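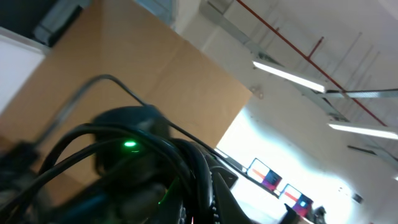 Is it realistic for a school robotics club to get two arms to coil a cable by the end of the summer term, or have we been talked into something silly?

Realistic if you shrink the job until it is dull, and silly if anyone expects to throw a cable on the table and have it come out neat.

Longer version of what I'm asking, as the box at the top only lets you put in a sentence.

I help with the after-school club in Galtdale. The students have entered the Vurnness open day, where each club shows a machine doing one household or workshop job. Ours voted for cables. The idea is that one arm holds the cable still and the other lays it into loops, and then somebody puts a tie round it. They were very pleased with this. I was not, having spent a good part of my life failing to coil cables with two working hands.

So far the arms will go to a point on the table and close on something. What they won't do is pick up a thin cable reliably, because it lies flat and the fingers either miss it or push it along. The students want to train the thing by driving the arms by hand, recording each go, and letting the software copy them. They have recorded 70 goes and the result is, to my eye, two arms waving near a cable. The club down the road swears by the Plitus kit and says ours would be solved by buying it. I have my doubts about that too, as theirs moves wooden blocks.

What I'd like to know is whether more recordings will fix this, whether the fingers are the real trouble, and whether it's kinder to make them change the task now. Please don't tell me it's all about the journey. They have to stand next to it in front of parents.

Posted 29 May 2022 by galtdale_tues_club

benchrat

Don't buy anything. Kit that moves blocks will move blocks.

I ran a sixth-form project with a similar aim and we wasted most of March on recordings that were no good to us. The recordings weren't short in number, they were all different from one another. One student picked the cable up by the plug, another by the middle, a third chased it round the table and called that a successful go. Software that copies people will copy all three at once and you get your waving.

What I would do in your place:

Pick one cable and keep it. Put a sticker on it so it doesn't get swapped for the one somebody needs for their laptop.

Agree one starting shape. Ours was a figure of eight laid flat, ends facing in at the top. It doesn't matter which shape you choose as long as every student lays it the same way before pressing record.

Clear everything else off the table before you start. If there's a second lot of cable lying to one side, the arm will sometimes go for that, and if your software works from the cameras it has no idea which one you meant.
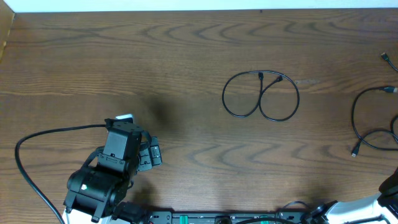

Figure-eight start with the two ends pointing inwards. More cable along the right side, which should be moved before recording.

Decide where the arm grabs, and throw away every recording that does it differently. It hurts. The students will argue. We binned more than 2 in every 4 and the thing got better the same afternoon.

On the fingers, yes, they are part of it. Hard ridged fingers on a thin cable over a flat table is a poor match. We wrapped ours in the rubbery stuff sold for tool handles and put a folded tea towel under the cable so the tips could dip below it without hitting wood. It looks homemade. It also works more often than not, and I wouldn't promise you better than that.

Also check the arms' own leads. Ours had a loop hanging in front of the wrist camera, and for two sessions we were teaching it to look at its own wiring. Tie them back along the arm, but leave enough slack for the wrist to turn all the way, then turn it by hand with the power off and watch what pulls.

mrs_overlocker

I'm going to disagree with the answer before mine, or some of it. Starting from the same shape each time will give you a nice video and a machine that can do one thing from one position. If a parent nudges the cable it's finished. I have judged at two of these open days and what annoys me is the club that says "it coils cables" and then won't let anybody touch the cable.

My advice is to say less. Change the sign on the stand from "coils a cable" to "picks up one end of a cable and brings it to the other arm". That is a proper task for two arms, it is hard enough, and you can let people move the cable a little and still have a chance. Then have the students write down how many tries worked and pin it up next to the table, misses and all. I'd mark that above a perfect run I wasn't allowed to disturb.

As to Plitus, I've no strong view on it. I would ask to see it pick up a bootlace.

kassab_user_old

we used the kassab software at our place and it was fine. have you tried turning the speed down. ours was far too fast out of the box

galtdale_tues_club

Thank you all. Replying here as I can't work out how to comment under each one.

Speed was already at the lowest, but thank you.

I put both of the longer answers to the students. They hated binning the recordings and they hated changing the sign, so I expect there's sense in both. We sorted through the old goes and most of them don't agree about where to grab, including several of mine. We are going to start again with one grab point near the plug, on a tea towel, and move the cable about a little once that works. If it works. The sign will say "picks up one end" until somebody shows me otherwise.

One thing I'd still like an answer to, if benchrat is about. When you tied the leads back, did you run them on the inside of the elbow or the outside? Ours catch whichever way we do it, and I don't want to find out about a pulled plug on the day.

benchrat

Outside, with a tie just above the elbow and another just below and a loose bit between. If it still catches, the lead is too short and you want a longer one.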